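The Stapler Shelf at Gritham

Welcome back to our little gallery, and thank you to everyone who wrote in after the June update! We have been going through the desk things that came to us when the old Millberg office closed, and there was so much of it (one box held 2000 staples and not a single stapler) that I thought the staplers deserved a page to themselves. Cristóvão Carvalho has been cleaning them up in the evenings, and I have been writing the labels, slowly, with plenty of tea. 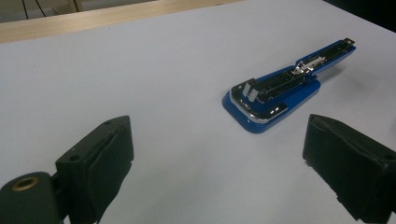

Opening a stapler out is still my favorite way to look at one, and I always tell visitors to try it with the one at home. Shut, they all look rather alike, but laid out long you get to see the parts that do the work. The blue one has a lovely bright chrome plate set into its base, and farther up the arm you can find the silver pusher, the springy bit that keeps the staples moving toward the front. My father had a blue one by the telephone and we were never, ever allowed to borrow it, so you can imagine I am a little soft on the color.

Emil Wyss has asked whether we lend them out to schools, and yes, we do, with a box of 200 staples and a sheet of notes for the teacher. If you have an old Skuken or Carretero in a drawer somewhere, even a jammed one, we would love to hear about it. The long-arm staplers go up next, once Cristóvão has found the right screws.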